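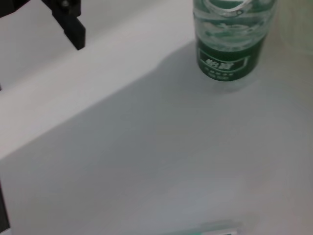 4.2 What counts as a drink, and what counts as a thing on the table

Bottles gave me more grief than any other item in the study, and I want to go through why before I get to the bowls and bins. When Jamshid Fallahi and I drew up the first coding sheet we had one line for "drink" and one for "desk item", and we thought that would do us. Then we started reading tables from up close (the way you would if you were leaning over to wipe them) and the trouble began. A water bottle on a plain white tabletop is mostly see-through, so the part your eye goes to is the label. In Figure 4 it's dark green with two big white characters on it, plus a line of print so small I gave up on reading it, and under the label there's only a narrow strip of clear plastic before you hit the table. Annelore Ruppert coded that as "packaging". I had coded the same sort of bottle as "drink" all week! We were both following the sheet.

So we threw out the sheet and sorted by what the thing was doing on the table. A bottle standing upright with its label on is "standing stock" in our scheme, full or not. A cup is a drink. A bottle with no cap is a drink too, although we only had 7 of those and I wouldn't hang much on them. Of the 100 tables in the sample, 94 could be coded this way with no argument between the two coders. The other six we argued over at lunch, and they're listed in the appendix with both of our readings left in.

Print this page | E-mail this page

4.3 Crowding at the back

The next bit is from my own field notes, tidied for spelling and not much else. I've kept it long because the wording of the later codes came straight out of it.
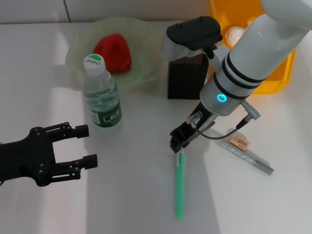
Mallholm, 6 March 2020

White table pushed up to a pale grey wall. Bottle, bowl and pen holder all near each other, and the bottle stands a bit in front of the bowl so you can't see the whole rim. Bowl is plastic, pale green, the kind light comes through. There's a red strawberry-shaped thing in it, which I think is a toy or one of those soft model fruits. Do we code the bowl as kitchen or as play? Pen holder is black mesh, standing up. Strong band of light across the middle of the table, so the glossy and see-through things are hard to judge and the mesh is easy. Note to self: ask Annelore about bowls holding things that aren't food.

I did ask her, and her answer became our "host" rule. Under the host rule a container takes its code from its own shape and keeps it, whatever has been put inside. A bowl is a bowl with a toy strawberry in it. It's a bowl with keys in it. This sounds a bit fussy, I know, but the older Lindqvist scheme that we started from lets the contents decide, and with that scheme a single bowl can go through three categories in a morning without moving a centimetre. We tried it both ways on the Findetti tables and the host rule was far less work.

The back half of the table got its own column too. I had expected things to spread out, especially on a bigger top, and on a lot of our tables they just didn't. They gather toward the wall. My guess is that people want the front kept free for whatever they're doing, but guessing is as far as I can go, as we never asked anyone. Jamshid wants to run that as interviews in September.

E-mail the corresponding author 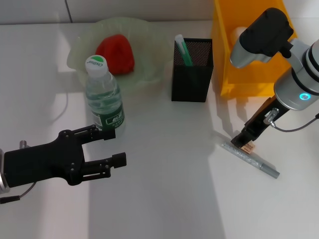

Height is the other thing we added late, and I wish we'd had it from the start. Our first maps were all drawn from above, floor-plan style, and a floor plan makes a low bowl and a tall bin look like much the same sort of object. They aren't at all the same to live with. Take Figure 6, where the yellow bin at the right has tall sides and even drops a faint yellow tint on the table, while the green bowl over to the left stays low and has a bottle standing right up against it. The pen in the mesh holder pokes out of the top, so on our new sheet the holder gets two heights, one for itself and one for what sticks out. (The bin gets one. There's a small white object showing near the top of it, but the walls are what we measured.)

Adding height meant going back over every map we'd drawn, and the full file now runs to 3000 entries, bottles included. Annelore rechecked the containers and I did the rest. Where we had only the floor plan and no side view, the height cell is left blank, and those tables are left out of the comparison with the Trusulport set in section 4.4.

Print this page | E-mail this page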